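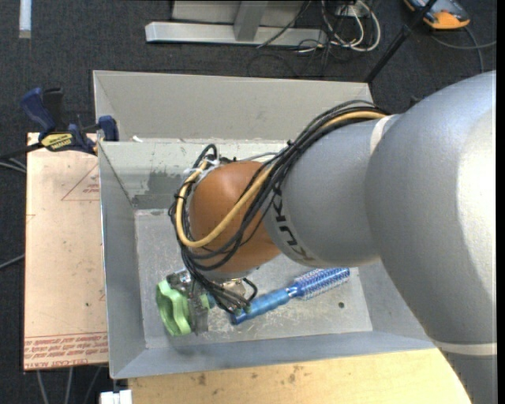 KUKA arm over an open metal bin.

How to sort a mixed box of screws

Print | E-mail | 2 comments

Tip the lot onto an old tray. Pull out anything rusty or bent, bin it. Dont keep "just in case" ones.

Split by head first, then length. Length last, it's the slow bit. Nuts and washers go in a seperate tub.

Magnet in a sandwich bag for the tiny stuff. Turn bag inside out, done.

My February clear-out came to 1,180 screws, nearly all usable. Jam jars are fine, label the lid AND the side. Pencil on masking tape, pen fades.

Wall plugs next time.

Shared 184 times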